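Larnellow bus cuts put back to August

January 2001

The 41 bus between Cukodley and Larnellow will keep running till August at least, after the county backed down on plans to scrap it this spring. The evening service is still going though, and the fare is going up.

News came out of last night's transport meeting, which overran badly. Packed room, people standing in the corridor. Most had come over from the Larnellow end where there is no other bus at all.

Under the first plan the 41 would have stopped altogether, with passengers told to walk to the main road and pick up the 40. That's fine if you live by the church. Not so fine from the top of Poon Lane, no pavement for most of it and no lights.

The county says the route loses money every week and has done for years. It wouldn't say how much. Asked twice from the floor, and both times the reply was that figures would be published "in due course". 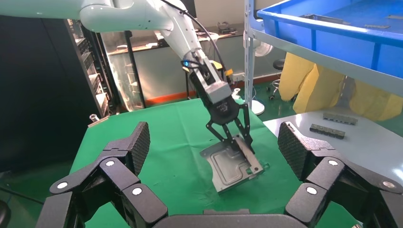 What changes and when

Daytime buses stay as they are, first one out of Cukodley market place at the usual time. The last two evening runs come off at the end of the month. Sunday service, already gone, not coming back.

Single fare into Cukodley goes up by 15p. Returns up as well but the new price hadn't been settled when we went to press. Pensioners' passes still good after the morning peak.

The stop outside the old dairy moves across the road to the lay-by. No shelter there yet. One was promised when the dairy shut and people at the meeting had not forgotten it, there was a good deal of noise on that point.

Work and college

Biggest worry was getting to work. The Stumus works on the Cukodley road takes on a lot of people from the villages and the early shift depends on the first bus. Lose that and you need a car, or a lift, or a different job. The firm sent a letter to the meeting asking for the early run to be kept whatever else went. It was read out in full.

College students had a petition. Their trouble is the other end of the day, evening classes finish after what will now be the last bus home. A minibus was talked about. Who would pay for it wasn't. One mother said her son had already dropped his Thrusday class, she didn't see him picking it up again.
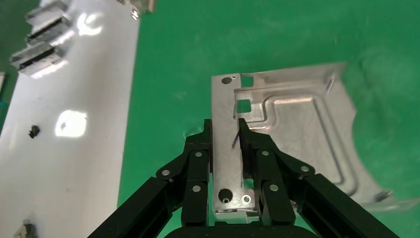

A sheet-metal panel on a green work mat.

Surgery appointments came up too. Larnellow lost its branch surgery and everyone now goes into town. The county has agreed to talk to the practice about daytime slots that fit round the timetable, but no date for that.

Councillors split on it. Those for the cuts said the money could go on the school runs, which are full. Those against said a bus once lost is never got back, and pointed at the old Poon service, stopped "for review" and still being reviewed. In the end the delay went through on a show of hands.

What happens next

Passenger survey on board from next month, forms from the driver. Fill one in even if you only use the bus now and then, the results decide what happens after August. Forms also at the library and the post office in Larnellow.

New timetables should be up at stops before the evening buses come off. The old ones are still up at the moment and will be wrong, so check before you travell.

Written comments to the county transport office, Cukodley.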